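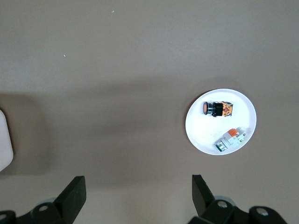

Orange and green push-buttons on the white plate, bench 2, May.

Started on the switches for the Hastoneck panel this morning. Put one of each on a plate so the small bits don't wander off over the bench top, and left the others in their bags.

They are not from the same maker and won't swap over. The orange one has the black square housing behind the button and the orange and yellow contact block on the end. The green one has the silver bezel and the pale body, built up in segments. Check the depth behind the door before drilling for green. Redham's drawing allows 80 mm and I make it 87 with the wires bent round, so the trunking will have to drop or we use the deeper box.

Meter on the orange one, leads straight on the terminals: open at rest, closed when pressed, same every time I tried it. Green still to do. Its terminals are tight for my probes and I want the fine ones back from Piret Kairys first.

Labels: stores has both types under bin 399, which is how they got mixed on the Bistska job. I have asked for separate bins. Until then read the side of the block before you fit anything, don't go by the button colour, as the caps can be changed.

Still to do: green on the meter, ring up about the deeper box, send the corrected depth to Redham. Tamošiūnaitė order can wait until the box is settled.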